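Zodero Two-Arm Bench Cell: What the Money Went On 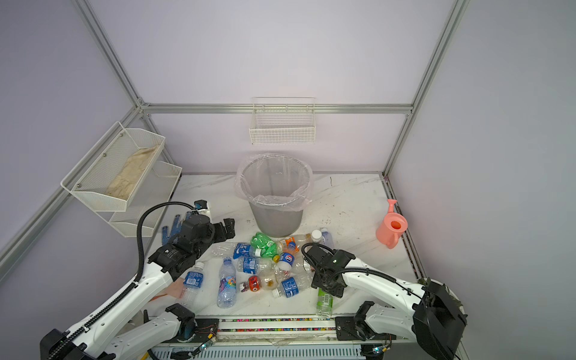
Both arms over the bottle pile, bin lined and waiting.

Posted 2024-01-20

The Zodero cell was bought out of a budget drawn up in November by people who had never bought a robot, me included. We run a small recycling education center, and the idea was a tabletop sorter that school groups could watch. The plan gave 70 percent of the money to hardware, 20 to spares and the rest to "miscellaneous." Miscellaneous was gone before the second arm was bolted down.

First, the good. The aluminum frame is stiff, and you can hang things on it wherever you like, so we did. The wire basket hooks straight over the crossbar. The arms come assembled and mount to the front rail with ordinary screws, and setup took an afternoon plus one long argument with the manual. The grippers open wide enough for a small soda bottle without fuss. Bigger ones need a better approach angle – so does my parking.

Now the shopping list they leave out of the brochure. Bin, bags, shelf, basket, cloths, glove: all on us. None of it is expensive, all of it needs a purchase order. The marble-look floor is handsome and shows every speck, so put cleaning time in your plan. Bottles are free, if you don't mind asking coworkers for their trash.

We also got quotes from Andier and Durrani. Andier was cheaper but sold the second arm as an "expansion," with its own shipping charge. Durrani wanted a service contract that cost 50 percent of the machine, every year, which I read twice. Zodero's came with a plain parts list and a price next to each part, and that won it.

Spares are my main complaint. Replacement gripper fingers took 17 days to reach us from Ondar, the only dealer in our region. Order a set with the cell and keep it in a drawer.

Would I buy it again? Yes, with a bigger miscellaneous line. Four stars, one held back for the manual.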